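Progress report to Rivadeneira, May
Basin wiping work package, Drullbridge site
Prepared by Nélida Montecinos

Summary

We were due to report that the washbasin task is ready for the Altano trial. I do not think it is. In this period the robot logged 143 attempts and the control software marked 104 of them as complete. Ok-hee Yang went back through the recordings and found 36 of those where the cloth never got to the stain at all. The software had closed the run and reported success with the basin still dirty.

The success figure in our last report came from the same software. Please treat it as withdrawn until we have rechecked it by eye.

What the fault looks like

The arm comes in over the left rim with the cloth in hand and stops. The planner is supposed to lower the cloth into the bowl and work toward the drain. In the bad runs it times out, skips the wiping stage, and goes straight to the retreat. There is no alarm, and the operator gets a green line on the screen.

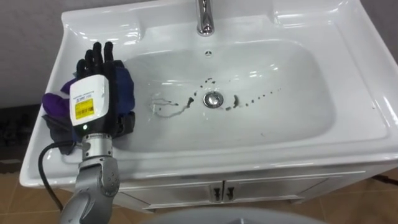 What we think is causing it

Keabetswe Swanepoel's view is that the contact check is set too low. Once the cloth meets something solid, the system takes that as the basin floor and starts counting. I agree that it explains many of the logs. I am less sure that it explains all of them, and I don't want a threshold change written up as a fix before it has been tested on runs it wasn't tuned on.

Miletti, who supplied the grasp software, say the fault must be on our side. They had not seen the recordings when they said so. They have them now and we are waiting.

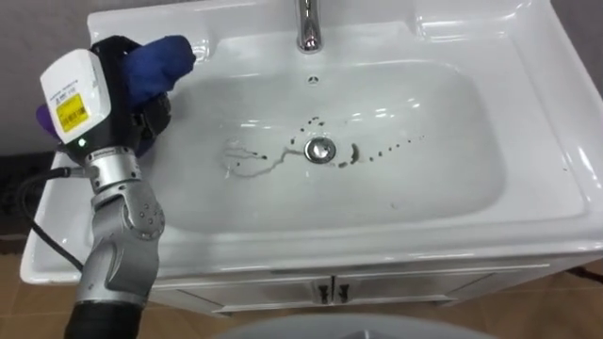
My larger worry is the dirt check. It was meant to catch exactly this kind of miss, and it didn't. Tadeo Ledesma traced it to a single overall score for how white the basin is. A thin wavy streak on one side of the drain and a trail of droplets on the other hardly move that score, so the check passes a bowl any person would call dirty. The shine on the ceramic makes matters worse. We had this check reviewed before the last milestone and it was signed off, including by me.

Safety

One matter goes beyond cleaning quality. In 47 of the logged runs the arm kept pushing on the basin for longer than our own limit allows. The limit exists in the settings file, but the retreat stage doesn't read it. Nothing was damaged and no one was near the arm. Bo-ram Yeom has stopped all unattended runs, and they stay stopped until the limit applies to every stage and she has tested it herself.

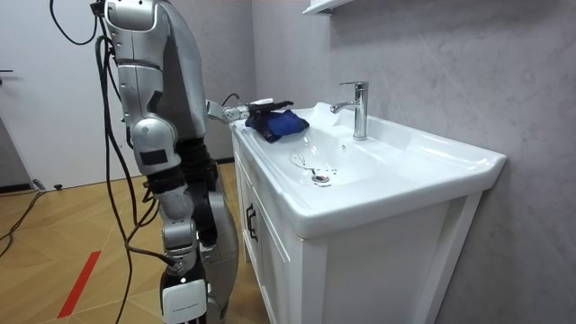 Cloth hand at the left rim of the basin, side view.

Next period

Replace the whiteness score with a check that looks at small areas of the bowl separately. Recheck the earlier runs by eye. Make a missed wipe stop the run with a fault. Ask Altano to move the trial, which I have already raised with them informally.

No extra money is requested at this point. I can't promise that will hold if Miletti's code has to be replaced.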